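Notes from the bench: cables, clamps and a better bin

Aug 13, 2019

The first version of our sorting cell did not survive its first month. I wrote in June that the base was rigid, and I was wrong. The table was rigid. The bin was sliding a few millimetres each time the fingers touched a wall, and after an evening of this all my taught positions were useless.

For those who are new on this blog: I share a workshop in Stiltstead with a few other members, and my corner of it is used for one project, which I call Sirnetum. The arm must take mixed objects from one side of a divided bin and put them in the other side, without my help. It is a hobby. I have a normal job, and I work on this in the evenings, so please do not expect quick progress.

The repair of the sliding was cheap. I put spring clamps on the sides of the bin and the problem became much smaller. I had planned a proper bracket, and I even made a drawing of it, but the clamps are good enough and I can remove them in a moment when I want to change something. The bracket will wait.

The second problem was the cables. I had fixed them too tightly along the arm, because I wanted it to look tidy. When the wrist turned to its limit, the connector of the gripper was pulled, and the signal from the fingers disappeared. I lost three evenings looking for a mistake in my program. Now I leave a generous loop near the wrist. It is ugly and I have to look where it goes when I teach a new pose, but I have had no lost signal after this change.

For the controller board I chose the Skalance, second-hand, from another member. The manual is 70 pages and the part about grounding is one paragraph — I had to read it many times. If you buy the same board, connect the shield at one end only. I did it at both ends and got noise on every reading.

The divider in the bin is sloping, and I want to keep it so. Objects that fall against it slide down to where the fingers can reach them. With a vertical wall they stay in the corner, and the corner is the most difficult place for any gripper. The price is paid by the paint.

I also changed what I put in the bin. At the beginning I used only wooden cubes, which made me too proud of my program. A bottle lying on its side is a much more honest test. 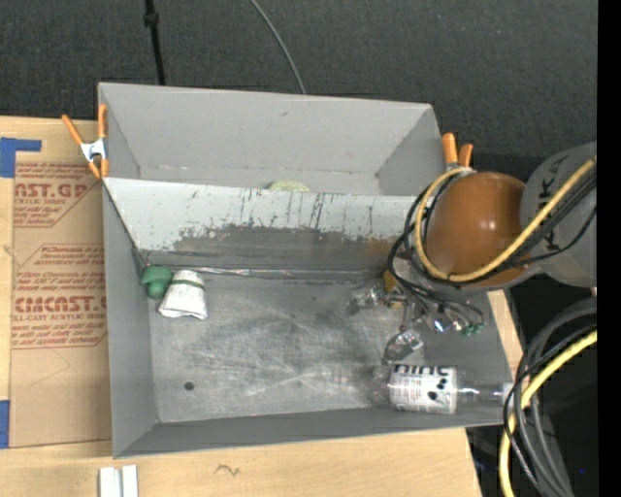 How hard should a gripper close on a thin plastic bottle?

Start with the lowest force your controller allows and increase it in small steps, until the bottle stays in the fingers during a slow lift. Then add a little for the faster moves, and stop before the wall of the bottle bends.

My own log has 1,663 attempts in it now. I don't want to publish a success rate yet, as I changed the settings too often and the numbers cannot be compared. The next run will be 200 attempts with nothing changed between them, and after that I will make a table.

Still on my list are a softer surface for the fingers and a cover for the small connectors. The Qureshi fingertips I ordered have not arrived yet.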